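Power Strips and Extension Cords: Care, Handling and Storage
Household Guidance, Sireck Residents' Service

Power strips are among the most heavily used items in the home and among the least often inspected. The following guidance applies to kitchens, home offices and workshops in all Sireck buildings. Residents of the Khamphan wing should also consult the notice on older wall outlets, available at the front desk.

Before use

Lay the strip on a clear, flat, well-lit surface before plugging it in. A light-colored board or tabletop is preferred, as nicks and scorch marks on a cord are easier to find against it. The strip should be disconnected from the wall and its switch set to off.

Draw the full length of the cord out of its coil. Run it slowly past the eye from one end to the other, turning it as you go. Pay particular attention to the short section where the cord enters the strip and the section directly behind the plug. These two points take most of the bending and wear out first. A cord that is cracked, flattened, sticky or discolored must be withdrawn from use. Electrical tape is not an acceptable repair.

Examine each socket in turn. Crumbs, sawdust and dried spills should be removed with a dry, soft brush while the strip is unplugged. Never use a damp cloth on the socket face, and never push a metal object into an opening.

Plugging in and unplugging

Hold the plug by its body and keep the strip steady with the other hand. A plug should go in squarely, with moderate pressure. If it resists, check that it matches the socket before trying again. Plugs with a built-in adapter or a boxy housing may cover the neighboring socket; place these at the end of the strip where possible.

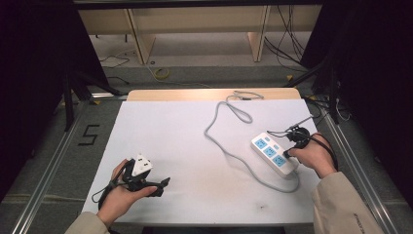 A three-socket strip with its cord laid out across a white work surface.

When unplugging, pull on the plug and never on the cord. A plug that feels warm to the touch indicates a loose contact or an excessive load, and the appliance should not be used again until both have been checked.

Kettles, toasters, space heaters and irons are to be plugged directly into a wall outlet. One strip must not be plugged into another - this applies equally in the workshop, where the practice remains common.

Placement

Keep strips off the floor near sinks and exterior doors. Do not run a cord under a rug or through a door that closes on it. Leave 4 inches of clear space on either side of a strip in use, and do not cover it with papers or cloth.

Coiling and storage

A cord should be stored in wide, loose loops. Tight winding around the strip itself strains the wire at the entry point and leaves kinks that are difficult to remove. Small tangles should be worked out by hand before coiling. Secure the loops with a fabric tie - wire ties can cut into the covering - and hang the coil on a broad hook or place it flat in a drawer.

Label each strip with its room and the month of its last inspection. The building-wide check takes place every June.

Questions and disposal

Worn strips may be left in the marked bin in Room 272. Questions about this page should be directed to Aishwarya Pillai, Household Guidance. Workshop matters are handled by Natália Vlček.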